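HOSP 140 – Small Service, Home and Guesthouse
Notes for unit 4: the sweets table (tins, packets, cloth)
Instructor: Yeshi Yilma
Lab assistant: Saadet Aydoğan
Posted April 27, 2020

Read before lab. Bring a printed copy if you can, the screen in the back room is hard to read from the side tables.

Recap from unit 3

Drinks tray. Cups handle out, spoons on the right, sugar where the guest can reach without crossing the pot. Most of you had this. Two groups still stacking saucers too high. We will not go over it again but it is on the practical.

What a sweets table is

A table left out for people to help themselves. Small wrapped things mostly. Tea bags, sugar sachets, candy, crackers, small cakes in wrappers. Differs from a buffet: no plates needed, no serving tools, no hot food. People walk up, take one or two things, walk off or stand and talk. So the whole job is
– can they see what there is
– can they reach it
– where does the wrapper go
– does it still look decent after an hour

That last one is where the points are lost. A sweets table looks great for ten minutes. Then somebody digs to the bottom of the tin for the last one of whatever, and half the tin is on the cloth.

Terms

Anchor – the biggest container on the table. Everything else is placed off it.
Satellite – smaller container, one or two kinds of thing only.
Stray – any packet lying on the cloth and not in a container.
Sachet – flat, sealed on the ends, usually powder or a tea bag.
Packet – we use it for any other small wrapped item. Loose word, fine for this class.
Fill line – how high you fill. For open tins, a finger below the rim.
Reset – quick tidy while guests are in the room. Under a minute.
Strip – full clear down to bare table.

Containers

Open tins are good. Low sides, rounded corners, easy to wipe, and the lid goes back on at night. Cookie and tea tins from home are fine, wash and dry well, check the rim for sharp spots. In the kit closet we have the Lileren tins (shallow, the bigger ones) and the Nornska set, which nest. Please nest them in the right order when you put them back.

Shallow beats deep. In a deep tin you only see the top layer and people dig. If all you have is deep, pad the bottom with folded paper and fill on top of that.

Color: two tins that match on the outside pull a messy table together even when nothing else matches. Cheap trick, use it. Metal or gold insides are nice under evening light but they do show every crumb.

Baskets – ok for wrapped only. Crumbs get in the weave and stay.
Glass bowls – pretty, loud, heavy. Not on a table kids can reach.
Plates – no. Things slide off.

Cloth

Floral or plain, your choice, but know what each one does. A plain cloth shows spills and shows strays. A busy print hides spills (good) and also hides small packets (bad, esp. if the packets are pale or pink or yellow like the flowers). You will miss things when you strip. Run your hand flat over the whole cloth before you fold it, every time.

Wrinkles. Steam it or pull it tight and clip under the edge. A wrinkle under a tin makes the tin rock. A wrinkle near a tin catches packets and they sit at funny angles. Gezer cloths in the closet are the wipe-clean kind, the rest need washing, bag is on the hook.

Overhang should be even on the guest side, a hand's length. The back doesn't matter much if it is against a wall.

Mid-service table, floral cloth

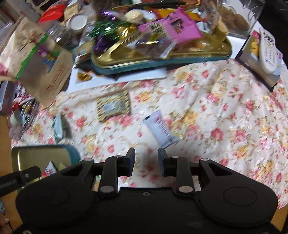
HOSP 140 Course Reader, Vol. 15, p. 200

The big shallow tin at the back is your anchor. Gold inside, teal outside, snacks and wrappers piled in it together. Wrappers in with the food is the first thing to fix at a reset, people stop taking from a tin once it looks like trash. The rectangular tin at lower left is the satellite, teal outside again, so the pair works. On the cloth, three strays: the bluish sachet, the gold-beige packet with the checked border, the little teal one standing up. A standing packet gets knocked over first. Print is roses and yellow-orange blossoms on a pale ground, so think about what I said on pale packets. Cloth wants pulling, worst at the upper right.

In your group, talk through:
Where would each stray go, and do they all go to the same tin?
Would you move the satellite or leave it?
Is there room for a wrapper bowl, and which side?
What would you do about the cloth without clearing the table?

No single right answer on the satellite. I would leave it. Saadet would bring it closer to the anchor. Both of us would put in a wrapper bowl before doing anything else.

Wrapper bowl

Needs its own heading because it is always forgotten. If there is no obvious place for the wrapper, it goes back in the tin. Every time. People aren't being rude, they just have a wrapper in their hand.

– smaller than the anchor, so it doesnt look like food
– different shape or color from the tins
– put one wrapper in it yourself at the start so people get the idea
– empty it at half full

A lid with a hole is too fussy. A cup works for a small table.

Sorting

Sort by kind first, then by color if you have time. Kinds for our purposes:
drinks (tea, instant coffee, cocoa)
sweeteners
hard candy
soft candy and chocolate
salty
baked, wrapped

Never put tea or coffee in with candy, the smell moves over. Mint too. Mint goes alone. Chocolate away from the window and away from the hot water.

Anything where you cant read the label: set aside, don't put it out. A guest with an allergy needs to be able to read the thing. If it was decanted from a bigger bag, write a card. Card says what it is, and nuts / milk / wheat / sesame if any of those apply. Block letters please.

Check dates when you sort. Top layer of the closet stock is newest, we did that wrong in the fall and have not fixed it.

How much to put out

For a room of 15 people over one afternoon, one anchor and two satellites is plenty. Keep the backup stock under the table in a lidded box, and top up little and often. A full tin makes people take handfuls. A nearly empty one makes them feel bad taking the last. Half to two thirds looks right.

For the big open house we plan on 500 pieces total and 200 of those are tea and sugar. We had 2,000 one year due to an ordering mistake and were eating hard candy until the next spring. Order form is the Stivano one, check the unit column – box or piece – before you send it.

The reset, step by step

1. Wrapper bowl first. Empty or swap.
2. Wrappers out of the tins.
3. Strays back in. Match to kind, if you don't know the kind it goes in your apron pocket and you sort it later.
4. Turn the top layer so labels face the guest side. Top layer only!
5. Pull the cloth at the two front corners.
6. Wipe rim of anchor if sticky.
7. Step back, look from where the guest stands, not from behind.

Do not lift a full tin over the table. Slide it. If a guest comes up while you are in the middle, stop, move your hands away, say hello, let them choose.

Strip

Tins off first, lids on. Backup box out from under. Strays into the sorting tray. Hand over cloth (see above). Fold cloth inward so crumbs stay inside, carry to the sink or outdoors, shake. Wipe table. Tins get wiped inside only once they are fully empty, corners with the dry brush. Wet tins rust at the seam so towel them and leave open overnight.

Common mistakes from the last practical

Anchor in the exact center with everything crowded around it. Push it back, leave the front open.
Tins all the same height in one row. Looks like a shop.
Cards propped against packets, fall over. Tape to the rim or use a clip.
Stacking flat sachets in a tower. Stand them on edge in a small tin like file cards.
Resetting too often. Every fifteen to twenty minutes is fine unless its a disaster.
Tucking strays under the rim of the tin to hide them. We do look.

Practical, how it is graded

You get a table in a used state, like the one in the reader. One minute to look, no touching. Then one reset, then one full strip and relay with a clean cloth. Work in pairs. Talking is allowed and encouraged.

Looking and planning – tell us what you'll do first
Reset
Strip and relay
Cards and labels
State of the closet afterward (yes this counts)

Bring: apron, hair tied, pen for the cards. Tins and cloth are provided. If you want to use your own tins show them to Saadet Aydoğan beforehand.

For next time

Take any table at home with small stuff on it, kitchen table is fine. Draw it from above, rough, label the anchor, satellites and strays. Then draw it again after a reset. One page, both drawings. No need to be good at drawing. Hand in at the start of lab.

Reading: reader section on trays and carrying, skip the part on stairs. Unit 5 is the breakfast corner and we will need the toaster, so whoever has the extension cord please bring it back.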